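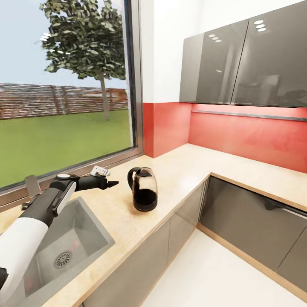 One member asked whether the spring plant swap could start an hour earlier this year, as the best tomato seedlings were gone by 10 a.m. last time and families coming from the Jestach side of town missed out. Lots of nodding at that! We agreed to open the gate at 8:30 on Saturday.

Stitley Garden Club, September minutes

Present: 31 members, a lovely turnout for a rainy evening. Minutes of the last meeting were read and accepted with one fix (the compost order was for leaf mold, not bark).

Seed library. We have now lent out 344 packets — our best season yet. Beans and zinnias went fastest. Members are asked to write the variety and the year on anything they bring back. The snap pea drawer is nearly bare, so please save some if you can.

Money. The bake table brought in $175, all of it going toward the new rain barrels at the Tralto Street beds. The barrels are on order and we can hardly wait.

Owusu Park beds. Three beds are still open for fall planting. Garlic, spinach and kale were all suggested, and after a cheerful back and forth we settled on garlic in two and kale in the last one. Slugs were bad along the north fence. Beer traps to be tried again.

Other business. The hose at the park still leaks at the tap end. New washer needed. Seed cleaning night will go ahead next month, same room, 7 p.m. Bring a sieve and a few envelopes.

Meeting closed at 8:40 p.m.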